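Cikix Community Help
Teaching by demonstration > Hand-held tools and teleop

Desk tidying demos: policy hesitates over the mouse, works fine on everything else

posted by tallow_marsh
September, edited once

I'm collecting demonstrations for a simple desk job: pick up the mouse, move it to the right of the monitor stand, let go. I'm using the hand-held gripper with the camera on it, no robot in the loop while recording. Two of us take turns. We have 1031 episodes over 4 desks in the same office. I trained on all of it with the default settings in Cropper and put the policy on the arm on Wednesday.

What happens: the arm comes in toward the mouse at a good height, gets within a hand's width, then slows down and hovers. Sometimes it makes up its mind and closes on the mouse. More often it drifts left, comes back, drifts left again, and I hit stop. With a tape dispenser or a stapler in the same spot, using the same number of demos, I don't see this.

Things I already tried:

Retrained with a different seed. Same.
Threw out the episodes where tracking dropped. That was 69 of them. Slightly better, maybe.
Checked the time offset between the camera and the gripper width. It looks right to me.
Slowed the arm to half speed. It hovers for longer.

I also have the option of driving the arm by remote control with the leader handle, and I could redo the whole set that way, but it takes me far longer per episode and I'd like to avoid it. Is the hand-held data the problem, or is it something in how we're doing it? The desks are normal working desks with monitors and cables on them and we haven't cleared them.

Finger pads are the standard mesh ones. Gripper width calibration was done at the start and not since.

posted by Stungate_bench
14 replies in this section

Use teleop. Hand-held data never matches the arm. We switched and didn't go back.

posted by pale_oriole
Moderator, Teaching by demonstration

I don't agree that you have to switch. Hand-held is fine for a pick and place this simple and you have plenty of episodes. I'd look at three places before recording anything with the leader handle.

First, how you approach. A mouse is low and smooth and there isn't much to grab. People recording with a hand-held tool tend to deal with that by feel. They come in, notice the fingers are a bit high, tip the wrist, and go again. You can do that in half a second without thinking about it. Two people will do it two different ways, one tipping to the left and one coming straight down. The policy sees nearly the same view followed by two different motions, and hovering is a common result. A stapler has flat sides and a decent height, so you both probably grab it the same way every time.

Play back twenty mouse episodes from each of you, one after the other, and watch only the last second before the fingers close. If the two sets look different, agree on one approach and write it down. Ours for anything low and rounded is:

1. Stop short of the object with the fingers open wider than it.
2. Line up so the object is in the gap between the two pads.
3. Lower until the fingertips are just above the desk.
4. Move forward, then close.
5. Wait a beat with the fingers closed before lifting.

Don't skip the stop in step 1. It feels slow and silly when you're holding the tool, but it gives the policy a clear place to be.

Second, the width calibration. If it was only done once at the start, do it again now and compare the numbers. On a thick object a small error won't show up. With a mouse, a few millimeters is the difference between fingers going around it and fingers landing on top. If the numbers have moved you don't need to throw the data away, since Cropper can apply a new width table to old recordings. It's under the session settings and needs a re-export afterward.

Third, what else the camera sees. I wouldn't clear the desks. You want the thing to work on a real desk. But check that the clutter isn't lined up with the answer. If the power adapter is always left of the mouse in one person's episodes and always somewhere else in the other's, the policy can pick up on that. Move the adapters and cables between takes. Same goes for your co-worker. If one of you always stands at the right end of the desk while the other records, swap sides now and then.

This is the view from our own desk set, at the stop in step 1. The mouse is on the desk just past the fingers, and the desk has its usual monitors, adapters and cables on it.

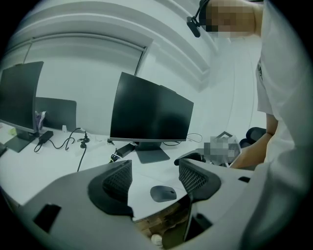

Mouse demo, before the approach. Pads facing each other, mouse just beyond them, dark monitor behind.

Compare that with a frame from the same moment in your episodes. If you can't find a same moment, because every episode goes through it differently, I'd start there.

On the drifting left: check whether your rejected episodes were mostly from one person or one desk. We had a desk at the Willerau site with a blank white wall behind it, and tracking would slide sideways without dropping out, so the filter never caught it. Plot the start and end positions of the tool by desk. A bad desk is easy to spot.

posted by ninefold_kettle

Mostly agree with the long answer above. Two small additions from doing this with mugs and pens.

Record some recoveries on purpose. Start the episode with the tool in the place where your arm hovers, a little left of the mouse, and go from there to a proper grasp. Don't include the part where you get into the bad position, only the part where you get out of it. Fifty or so per desk made a big difference for us. If you only ever record clean runs the policy has no idea what to do once it's off the path.

The other one is training length. Our first mug policy stopped at 3000 steps because I had left a test value in the config, and it hovered exactly like you describe. Worth a look before you change how you record.

I wouldn't mix leader-handle episodes into this set without marking them separately. The speeds are different enough that ours got worse when we lumped them together.

posted by tallow_marsh
original poster

Thanks. Config was fine, so not the step count.

Played back the mouse episodes side by side and the last second is clearly different between the two of us. I go straight down and my co-worker comes in low from the front. Width calibration had also moved a bit, so I've re-exported with the new table. We're recording a new batch with the stop before the approach, plus recoveries from the left side. Haven't plotted the desks yet. Will post when the new one has been on the arm.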